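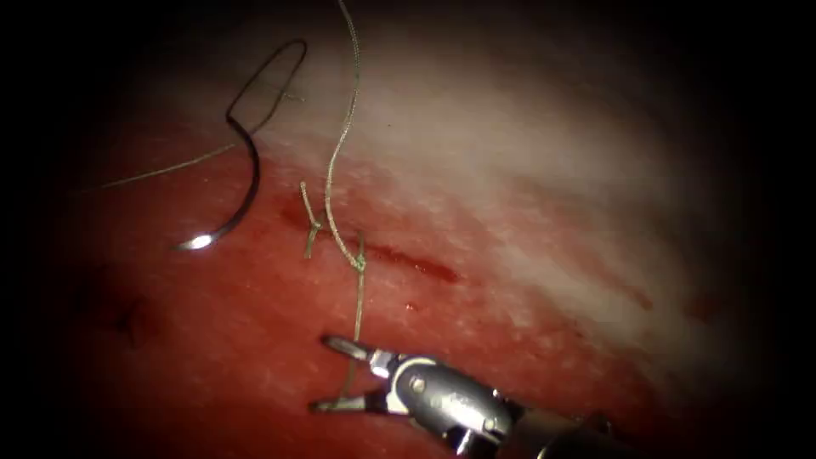
How long should the cut tails of a stitch be?

Long enough that you can find them again and the knot can't work its way over the ends. With braided thread we settled on up to 9 mm.

Figure 3. A tied knot with a short cut tail standing up to its left, and the long strand still running up out of the top. Curved needle to the left of the stitch.

4. Tails, slack and the edge between the two colours

I should say at the start of this section that I came to the subject as somebody who likes thread. The earlier sections deal with timing and with the order in which people learned to do things, and I'll leave all that where it is. What follows is the part of the study I enjoyed most, and it is mostly about what a stitch looks like once it has been tied, and what the long end of the thread gets up to while you're trying to tie the next one.

4.1 What we looked at

We had 14 trainees at Markwood, each of whom put in 8 stitches along a marked line, with a fresh length of thread for every new row. The task was the same for all of them. Place the stitch, tie it, trim one end, carry on. I scored every finished row on the Duman sheet, which is our own in-house form and not a validated scale (I'll come back to that, because it annoyed one of our readers and fairly enough). The sheet asks for tail length, how flat the knot sits, whether the loop is gathered or gaping, and then it leaves a big empty box for remarks. The box turned out to be the most useful thing on it by miles.

The thread was a braided one that we list in our materials as Zilach. I had wanted to try a smooth single-strand thread alongside it, but the budget said otherwise, so everything below is about braid. Please don't carry it over to monofilament without checking! The two behave very differently in a knot and I'd hate to be quoted on the wrong one.

4.2 Tails

Tail length was where the rows differed most. Some people trimmed so close that I had trouble finding the end under the magnifier, and others left great whiskers that lay across the neighbouring stitch and got caught up in it. The tail in Figure 3 is one of the stubby ones. It stands up at a slight angle with a frayed look to its end, and a short crossbar of thread joins it to the main strand so that you get a little flat loop across the stitch. I like that figure for the loop, which is hard to explain in words to someone who has never tied one, and easy enough to point at.

Fraying deserves a word of its own. A braid is lots of fine filaments wound round each other, and when you cut it those filaments are free to spread. Blunt scissors make it worse. I don't think a bit of fuzz on a cut end tells you anything about the knot underneath, and I took it off the Duman sheet halfway through the scoring, having marked several people down for it. Those rows were scored again without it. The change is noted in the supplementary table, and no trainee moved up or down the ranking as a result, though a couple came close.

There was also the matter of which end to cut. Our instructions said to trim the short end and leave the long one, and I'd assumed that was clear. It wasn't clear. A few trainees trimmed both, then had to start the next stitch with a new anchor, and their rows ended up as separate single stitches instead of a run. I haven't thrown these out. They're reported as a group of their own and I've kept them out of the slack measurements below, where they'd make no sense.

4.3 The long strand

Everybody thinks about the knot and hardly anyone thinks about the rest of the thread. We gave out lengths of 18 cm, chosen after a trial run in February in which the lengths were far too generous and spent most of their time looped over things they shouldn't have been looped over. Even at the shorter length the strand wanders. It comes off the packet with a memory of how it was wound, so it has kinks in it, and every kink is a chance for the thread to lie somewhere you weren't expecting. You can see small bends of that sort in the long strand of Figure 3 as it comes down across the pale part and into the border with the red.

I asked the trainees to write down, after each row, what had slowed them. "Thread in the way" came up again and again, in one wording or another. One wrote simply "spaghetti", which I have coded under the same heading. A gentle draw along the strand before starting takes out some of the kinking, but it also roughens a braid if you overdo it, and a roughened braid grabs at itself when you try to slide the second throw down. So there's a balance, and I'm afraid we didn't measure it. We should have. It would make a nice small project for somebody with a tension gauge and a free fortnight.

The other thing is the needle. When it's put down between steps it tends to be put down wherever there's room, and the trainees who set it down to one side, clear of the stitch, had fewer tangles noted in their remarks than the ones who left it in the line of work. I can't give that as a proper result, given that we never told anyone where to put it and never recorded the spot in a consistent way. Still, I've started doing it myself. 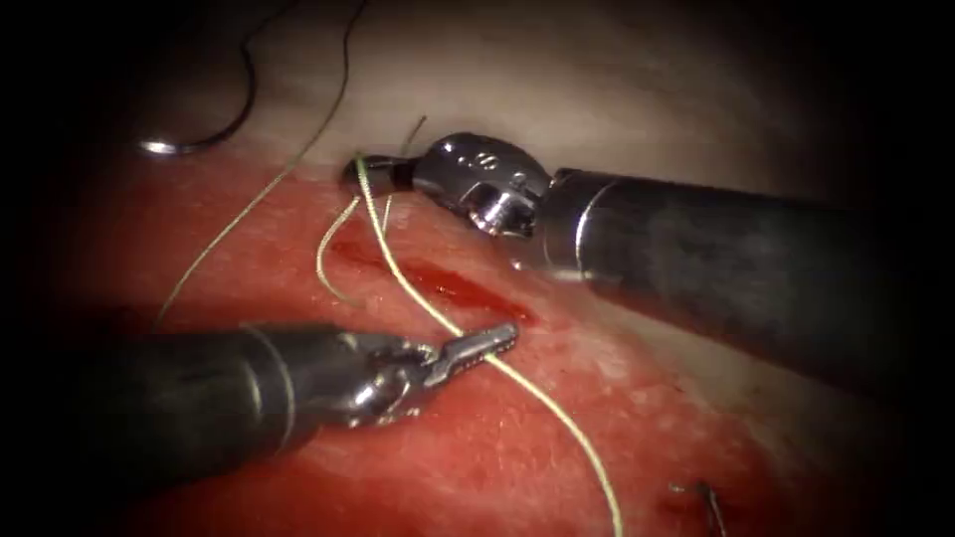
Department of Surgical Skills and Materials – Suture Handling Group, Markwood

Figure 4. Yellow-green thread coming down from the jaws of the right-hand instrument, across the jaws of the left-hand one and away over the red surface. The jaw tips on the right are close to the boundary between the red and pale areas.

4.4 Working at the boundary

The colour change matters more than I'd guessed. Where red meets pale, the thread looks quite different from one side to the other, and trainees told us they lost sight of it at different points. In Figure 4 the yellow-green stands out very plainly against the red. Over something pale, a light thread is harder to pick up, and people's remarks were full of small complaints on that score: "couldn't see the end", "thought I had it", and so on. If I were choosing again I'd think about the surface first and the thread colour second, and I'd want something that reads well on both.

It would be easy to make too much of this. A trainee who can't see the thread will slow down and look for it, and slowing down isn't always a bad thing in a learner. Several of the flattest knots in the whole set were tied over the pale side, by people whose notes say they were squinting. I wouldn't suggest making thread hard to see on purpose! But I did go back and soften a sentence in our first draft that called poor visibility a fault in the set-up.

Shine was a second nuisance. A glistening surface throws little bright points up at you, and a fine thread can be lost among them for a moment even when the colours are well apart. We kept the lighting fixed for every row, so I can't say how much of the trouble would go away with a lamp moved over or turned down. The Drillby report, our group's earlier write-up of the same stitching line, used a drier surface and has far fewer remarks about glare. It also has more remarks about drag, with the thread sticking and pulling at the material, so you seem to trade one grumble for another.

4.5 Slack between stitches

Slack was scored on the continuous rows only. I'd expected it to build up steadily along the row, each stitch passing a little looseness on to the next, and that's not how it went. Most rows were tidy at the anchor, loose at the second or third stitch, then tidied up again as the trainee noticed and took in the spare. The last stitch was often the tightest of the lot, tight enough in places to pucker the surface, which I put down to people wanting to be finished. I've done it often enough with a hem.

What helped was following the thread: keeping a light hold on the long strand as it's drawn through so that it never has the chance to go slack in the first place. The trainees who did this from the start had more even rows. The ones who picked it up partway through had rows you could almost date by eye, with the loops gaping up to a certain stitch and lying snug after it. I found those rows oddly cheering to score.

4.6 Grumbles about our own method

The Duman sheet was filled in by one person, me, and I knew by the end whose rows were whose. Handwriting in the remarks box gives people away. A second scorer has been through a sample of the rows and agreed with me well on tails and less well on flatness, where I'm apparently the stricter of us. The word "flat" on the sheet needs replacing with something a ruler could settle.

I'd also have liked to see the same rows again after a rest, to find out whether knots that looked snug stayed that way once the braid had taken up moisture. We didn't keep them. The pads were cleared at the end of each session and the thread went with them, so anything I say here is about stitches as they looked when freshly tied and trimmed. Loosening over time is taken up in Section 5, using a separate set of knots that were tied for that purpose and left alone.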